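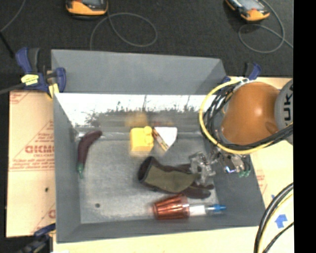
Why do two maps of the same parcel, both prepared by competent people, sometimes disagree by the width of a driveway?

In most cases the two maps were drawn on different datums, and the coordinates of one were read as though they belonged to the other. A datum is the agreed model of the earth's size, shape and position to which a set of coordinates refers. When the model changes, the numbers change with it, even though the fence post has stayed where it was.

The town of Flerkbridge has spent much of the past year living with that difference. Its property records go back through several generations of survey practice, and until recently they were kept in 4 separate collections: the assessor's sheets, the water department's drawings, the highway plans and a digital parcel layer begun under a regional contract. Each collection was consistent within itself. Laid over one another on a screen, they drifted apart, with water lines crossing beneath houses and a culvert placed in the middle of a field.

Raquel Teixeira, the town's mapping coordinator, was asked to bring the collections into a single reference system. Her office engaged Sundqvist, a survey and data firm based in neighboring Rustbridge, to review the older control points and advise on how the records should be converted.

"The arithmetic was the smaller part of the work," Teixeira said. "Software converts a coordinate in an instant. Before you let it, you have to know what the coordinate meant to the person who wrote it down."

That knowledge was often missing. Many of the highway plans carried a grid but no statement of the datum behind it. Some drawings gave distances in feet without saying which foot was intended. The U.S. survey foot and the international foot differ by two parts in a million, an amount too small to notice on a building lot. State plane coordinates, however, are measured from an origin that may lie hundreds of miles away, and over such distances the discrepancy grows to several feet.

Rodrigo Patrício, who led the review for Sundqvist, began with the monuments themselves. His crew searched for 112 control points listed in the town's files and occupied those that could be found with satellite receivers. Where an old plan gave coordinates for a surviving monument, the two sets of values could be compared directly, and the pattern of the differences usually identified the system in which the plan had been drawn.

On 9 of the highway sheets the pattern made no sense at first. Sadao Higuchi, a retired county surveyor who advised on the project, recognized the cause. The sheets had been prepared in ground distances, with the grid values multiplied by a local scale factor so that lengths on paper would match lengths measured along the road. The factor had been written in a field book and left off the drawings.

"It was a sensible thing to do for a paving job," Higuchi said. "The crew had a tape and a road, and the numbers agreed. The trouble came when the sheets were scanned and somebody took them for ordinary grid coordinates."

The field book was located in the highway garage in February, and the sheets were restored to grid values before being transformed with the rest.

The converted records were released to the public on 1 Nov 2023. Each layer now carries a note giving its horizontal datum, projection zone, unit of length and the method by which it was converted. Original scans remain available beside the new files. The town has also adopted a written standard for incoming work, under which a subdivision plan will be returned to the applicant if its coordinate system is not stated on the first sheet.

Tiago Neves, who practices privately in the area, supports the rule but would have preferred a longer transition. His office holds more than 500 project files tied to the former system, and clients return to them for decades. He now converts a file only when it is reopened, and keeps the earlier version untouched in the same folder.

Teixeira's office is turning next to elevations, where the records are thinner. Several of the sewer drawings refer to a benchmark on the steps of a school that has since been replaced, and Patrício's crew is looking for a second mark shown on the same level line.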